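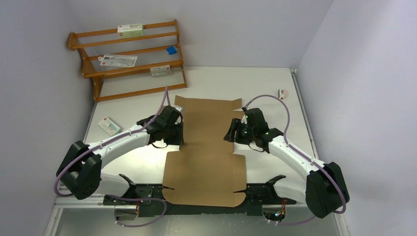

Ticket 1309 – box folding cell, Namgate open day

Morning all! Our folding demo for the Coltex visitors stalled at the flat blank stage. Both arms reach in nicely, then the controller throws fault 647 and everything stops. I've restarted twice – same fault.

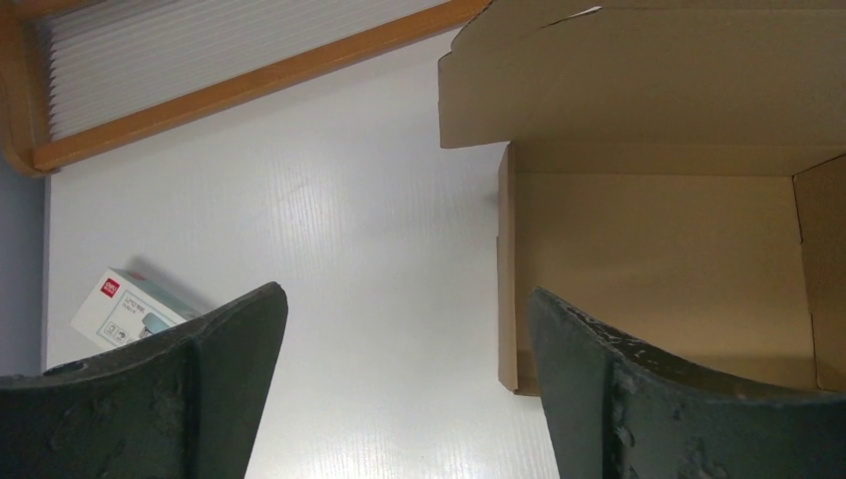 Page 2 of 3

Wrist view for you, with the box open on the right and both fingers spread apart. I've dropped the speed from 650 to 400 and I'm trying again before the 2 pm group.

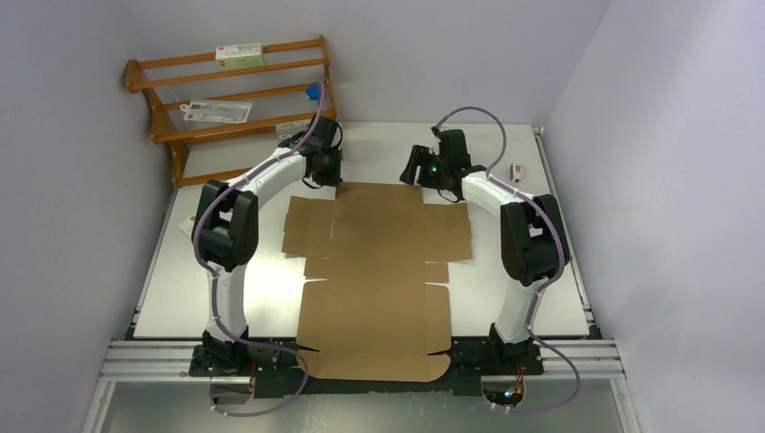
Update, 1.40 pm

Still 647, I'm afraid. Could Marikar ring me about the left arm settings?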